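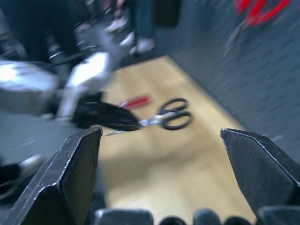
Progress report to the Natatdale Fund, May
Ellholm Dog Behavior Program
Prepared by Eun-ji Yeo

First of all, thank you again for sticking with us through a spring that was a good deal busier than we planned for! The separation anxiety classes you paid for are up and running, and 25 dogs have now started the course (we had promised you 14, so you can imagine how full the calendar looks).

Most of these dogs bark, chew doors or scratch themselves sore when their people leave the house. We begin with very short absences, sometimes just long enough to walk to the mailbox, and build up from there at whatever pace the dog can manage. Owners keep a diary at home, and we go over it with them every week, which takes longer than I budgeted for but has been well worth the time.

Three families have dropped out, two because they moved away and one because the evening hours didn't suit them. I would like to try a morning class at our Warnorano site this summer.

On the money side, we have $671 left in the supplies line. With your permission I'd like to move it to phone support, as owners tend to need us most between visits. Could you let me know before the next payment goes out?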